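Subject: Re: [skurulari-users] how many demos before it stops being embarrassing?

On a morning in April, someone at Bruvilham wrote:
> We have 876 hand-held demos of one toy going from desk to ledge and
> the policy still dithers. Is the answer really just more? Tillman's
> notes say 1,000 and then go quiet.

Tillman's notes go quiet about most things. We passed 1,000 at Sevside last month, and the policy now dithers with great confidence.

What helped was being less tidy. Our first batch was all one person, one approach angle, one stately pace. Now we start wherever the hand happens to be, including well back from the shelf with the fingers spread:

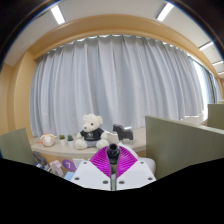

Desk 7, looking toward the ledge. Bear in T-shirt, dark horse to its right.

The other thing is targets that resemble each other. You'll want to say which bear and which horse in the task label, or the poor thing will pick whichever it likes best, and its taste is terrible. Ours are spread over two heights on purpose.
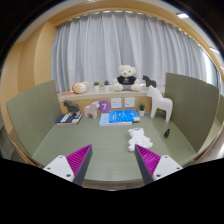 Same desk. Small white bear on the tabletop, the one in the T-shirt up on the ledge, horses on both levels.

I'd throw out your slowest 15 or 17 demos before recording any more. Hesitation is the one skill these policies learn on the first try. We had over an hour of me thinking about a horse, and it was reproduced faithfully.

Happy to send our label file if you can stand the spelling.

-- Sevside bench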